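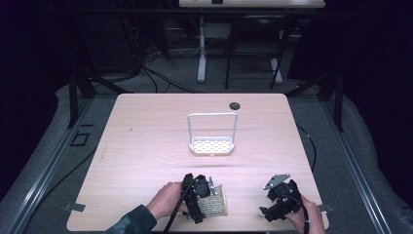 4.2 The open afternoon at Nedthorpe

The two hand-held grippers had, until July, been used only by the four of us who wrote this paper, and we had grown so accustomed to their weight and their small awkward habits that we were poor judges of how they would feel to anybody else. When Bláthnaid Gallagher asked whether the Nedthorpe workshop might take part in the summer open afternoon, we agreed very gladly, and set aside one table for visitors to try the kitchen task for themselves (Figure 3).

The task was kept deliberately homely. A visitor took one gripper in each hand and was asked to clear and tidy the middle of the table, using a ribbed, textured pad and a white rack with a tall handle and a perforated base. We had considered bringing out the heavier crockery from the Stakness trials as well, but Treasa Egan felt, quite rightly in our view, that a shy visitor would sooner begin with something that could be dropped without embarrassment. The crockery stayed in its box and we did not miss it.

Figure 3. The visitors' table, with the two hand-held grippers in use in front of the white rack. The textured pad lies beside the left gripper.

Each visitor had a turn of up to 7 minutes, with one of us standing close by to answer questions. We gave no lesson beforehand beyond showing how the jaws opened and closed. Over the afternoon 12 visitors completed a full turn, and between them they made 329 separate attempts at a grasp, counting every closing of a jaw on an object or very near to one. Two further visitors began and then preferred to watch, and their attempts are left out of the total.

We had supposed that the tall handle of the rack would be the natural place to take hold, and for most people it was. A good number, though, went first for the rim of the tray with both grippers together, much as one might carry a full roasting tin, and were pleased with themselves when it came up level. The pad gave far more trouble than we had expected. It is a flat thing and sits close to the wood, and the usual remedy was to push it along with one jaw until it met the other - a method none of us had thought to try in the Cronin sessions, and one which we have since adopted ourselves.

Wubit Weldu kept a notebook of what people said as they worked, and we are grateful for it, as the remarks were often more useful than the counts. Several visitors spoke of the cables, which they felt at the wrist whenever they turned a hand over. One retired upholsterer told us at some length how she would have shaped the grip, and Ritu Kushwaha has her sketch pinned above the bench. We return to her suggestion in Section 6, where the lighter Ternik handle is described.

4.3 Differences between visitors and authors

The visitors' attempts were set beside our own from the same table.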